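Visit Report: Open Day at the Gikance Handling Laboratory
12 September 2025

Prepared by Candela Cuesta for the Retail Operations Group, Flellik

Purpose of the visit

Flellik was invited to send two representatives to the annual open day at Gikance. Julián Salcedo and I attended. Our task was to judge whether two-armed machines could take over any part of the produce work in our 18 stores, and in particular the moving of loose and delicate goods between crates and displays.

The morning program

The day began with a talk by the laboratory's head of testing on the state of the field. Her main point was that lifting a sealed carton is largely a solved problem, while lifting anything soft, uneven or loosely joined is still slow and uncertain. Visitors then moved to the demonstration floor in groups of 17. Our group saw the towel-folding station first. A full cycle took longer than one of our staff would need, and the operator stepped in twice to straighten a corner.

The produce station was of most interest to us. Fruit was set out in slatted wooden crates on the floor, and the arms worked at that low height, which matches the conditions in our back rooms better than a bench would.

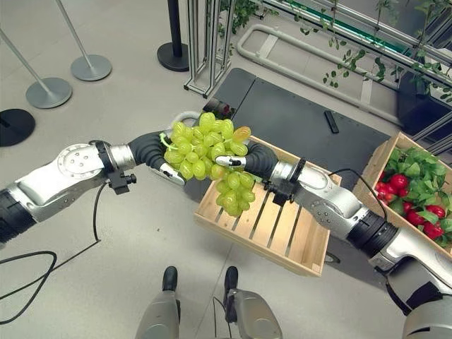 Grapes are a hard case for any gripper. A bunch has no flat side, its weight shifts as it is lifted, and pressure on one part can loosen fruit in another. Using both arms on a single bunch is a sensible answer, but it also means that neither arm is free for the next item. Mr. Salcedo asked about pace. We were told that the current target is 40 transfers per hour, well below what a trained produce clerk handles during a morning fill.

We also asked about damage. The laboratory has logged 517 transfers at this station since the spring and records drops, but it does not yet record bruising. For a grocer, bruising is the figure that matters — a bunch that arrives safely in the crate may still be unfit for sale the next day.

Household tasks

The afternoon session, led by a team from Dileck, dealt with chores in the home. Loading a dishwasher with matched plates went well. Clearing a mixed table did not, and the team was open about this.

Findings

We do not recommend a purchase or a store trial at this time. We do recommend that Flellik accept the offer to supply sample produce for the October test series, on the condition that bruising is measured. The Pacheco store has cold storage available and could prepare the samples. Mr. Salcedo will send the packing requirements to the store manager.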